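Vukummont: a poetry kit for people who've stopped writing

July 8, 2018

I'd not written a poem since I was at college, unless you count the one in my sister's wedding card, and I'd rather you didn't. So when I had a bit of birthday money left I spent it on Vukummont, the writing kit from Skastar, a small press I already liked for their pamphlets. It's a box of prompt cards, a fat notebook, a pencil and a slim anthology to read alongside. I've been at it most mornings before work and I have opinions!

First, the cards. There are 400 of them, in a tuck box that was never designed to be opened by anyone with nails (mine split at the corner in the first week and is now held together with parcel tape). Each card has a line or an instruction. Some are tiny, like "begin with a door" or "a list of things you were told to keep quiet". Others go on a bit. One asks you to write a sonnet in the voice of a relative's coat, and I groaned out loud and then wrote the best thing I've done in years, about my gran's mac and the boiled sweets stuck to the lining.

The cards come in sections: sound, memory, place, argument, form. Sound is the strongest by miles. There's a run of them that only asks you to listen, to copy down how people in your family stretch a word or swallow the end of it, and then to break your lines where they'd breathe. I used to chop my lines wherever the page looked nice. I don't do that now, or I do it less.
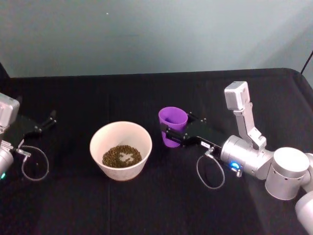

Argument is the weak section, I think. Too many of the cards there want you to be cross about something in a general way, and my poems came out sounding like letters to the council. I skipped a fair few. You're allowed to skip, by the way, the little leaflet says so, and it also says to put skipped cards back in the box face down, which I kept forgetting to do, so I've now drawn "write to your future landlord" more often than anyone should have to.

Form is better than I expected. I was dreading villanelles. I still dread them, but there's a card that gives you just the two repeating lines to live with for a day before you write anything else, and I found myself muttering mine at the bus stop and changing one word, then another, until the thing had a tune. The pantoum card has a misprint (it sends you back to the wrong line in the third verse) and I lost a whole morning to that. Skastar have a corrected version on their site. Would have been nice to have a slip in the box.

Now the anthology. It's called Trinix, it's 37 poems long, and you're meant to read one whenever you change section. The poems aren't matched to cards in any obvious way, and I came round to that. I'd read one about a ferry in fog and then sit down to a card about kitchens, and the fog would get in. Some of the choices are a touch worthy and there's a long one near the middle in numbered parts that I've started three times. But the short ones! There's a poem of nine lines about somebody learning the word for "thimble" in their mother's language, and I've read it to everyone who has stood still long enough.

I do wish they'd included a few more funny poems. There's one, about a goose, and it's right at the back as if they were embarrassed by it. 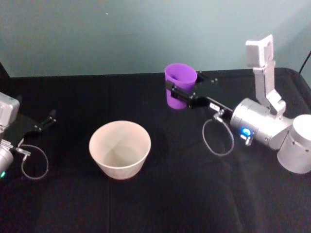 The notebook and pencil

The notebook is lovely and slightly annoying. It's wide, with a good thick cream paper, and it has a narrow ruled column down the outside of each page for second thoughts. I love that column. I've got arguments with myself running down it for pages. What I don't love is the spine, which won't lie flat until you've properly bullied it, so for the first few weeks I was writing with one elbow on the left-hand page like a child guarding a spelling test.

The pencil is a pencil. I lost it.

There's also an optional add-on called Yao, a reading-aloud course that you download, with 4 recordings of poets going through drafts out loud and talking about what they'd cut. I bought it in a weak moment. The sound quality wobbles and one of them is clearly recorded near a washing machine, but hearing a person stop dead in the middle of their own line and say "no, that's showing off" did me more good than any how-to book. If you've only got money for one extra, get that and use your own notebook.

Price-wise it's not cheap for what is mostly card and paper. Skastar say they printed 3000 sets and won't be doing another run until September, so if you're dithering you might have to dither until then. I'd say it suits someone who used to write and stopped, or who writes already and has got stuck doing the same poem over and over. A complete beginner might want a bit more hand-holding, particularly in the form section, where it does assume you know what a stress is.
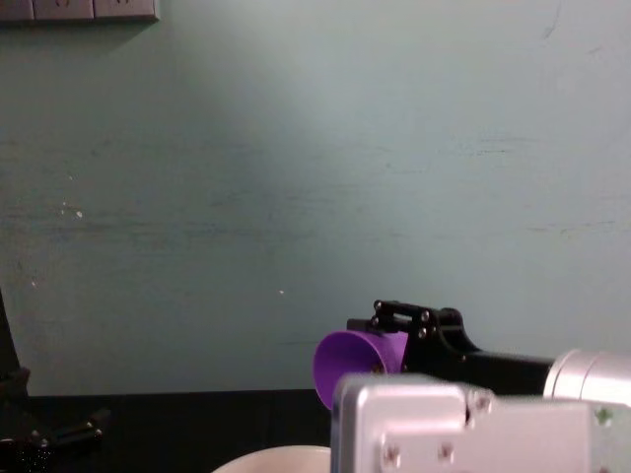
Can you use it with a writing group?

It works well for that, as long as you pick the card beforehand. We tried drawing one on the night at mine and spent most of the evening debating whether we liked it. When I sent the card out a few days early everyone turned up with something, and the versions were so different you'd never have guessed they came from the same line. Stick to sound and memory for a group, and leave the coat sonnet for when you know each other a bit better.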